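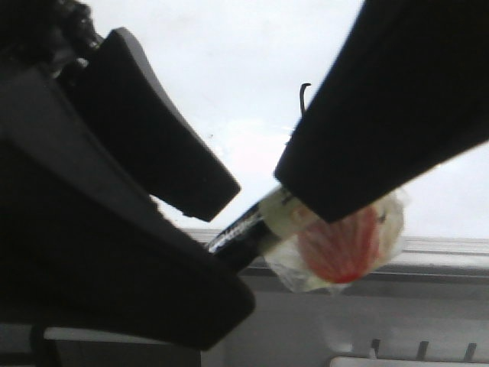 The Silar two-finger gripper closed on a slim black marker.

Silar Bench Arm for Small-Item Handling
From the Altar range of workplace equipment
Page updated 24 September 2019

If your team spends part of every day picking up small things, passing them along and putting them back, the Silar was made with you in mind. It is a bench arm with a two-finger gripper, and we love it most for the dull jobs. Pens, markers, tubes, light items in thin plastic bags — the stuff that rolls, slides and crumples, and that older grippers liked to drop or crush.

We put the first arms to work in our own packing and planning room at Tustevitz in January. The people there handle stationery sets and small bagged goods, and they run the whole day from a whiteboard. We figured that if the arm could be useful in a room like that, with people reaching across the bench all day long, it could be useful in a lot of places!

What it handles

The fingers are wide and matte black, and they come in from opposite sides. That gives them a good long line of contact on a round barrel. Markers are one of our favorite test items, partly because every office has them and partly because they are harder than they look. The barrel is smooth, the weight sits toward one end, and a wrapped or bagged item changes the balance again. The grip force is set by hand on a dial from 0 to 100, and most people at Tustevitz have found their own favorite spot on it.

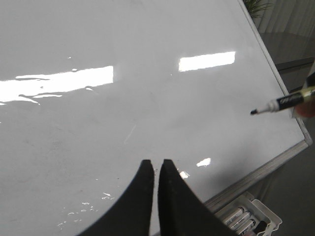
The planning board stayed, by the way. We had thought about replacing it with a screen on the arm's stand, and the crew talked us out of it in one short meeting. They like to write the day up by hand, wipe it and change it, and the person at the board now decides which jobs go to the arm and which stay with people. That has turned into a real part of the work. Newer staff get a turn at it much sooner than they used to.

What changes for the people on the bench

The biggest change is the hands. Picking small items for a full shift is hard on thumbs and wrists, and a lot of that picking now goes to the arm. People check, sort out the odd cases and finish the sets. They also swap places more often, every 2 hours in the current plan.

There was some worry at first about whether jobs would go. It was a fair question and it was asked out loud. The team at Tustevitz is the same size as before, and the time saved went into a backlog of mixed orders that had been sitting on the shelf far too long. 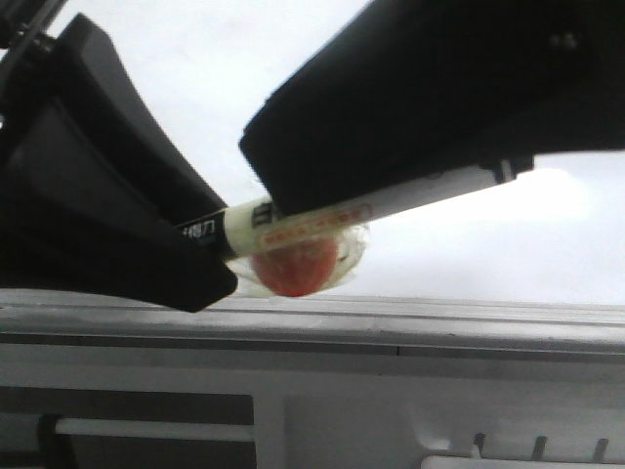 Mixed orders are where the Silar is the most fun to work with. Long, stiff things and soft, crinkly things can be in the same set, and the arm can be taught a new pick by moving it by hand and pressing save. Plan on 20 minutes for a first lesson. After that most people just get on with it — and they name their saved picks whatever they like, so the menu makes for good reading.

In the box

Silar arm and bench stand
Two-finger gripper, fitted
Spare finger pads
Hand-held teaching button
Printed guide, large type

Setup and care

Wipe the fingers with a dry cloth at the end of the shift. Check the finger bolts every 7 days. Spare pads and bolts ship from our Berge warehouse, and the same people answer the support line.

Related items: Silar floor stand, Silar finger pad set, Silar bench clamp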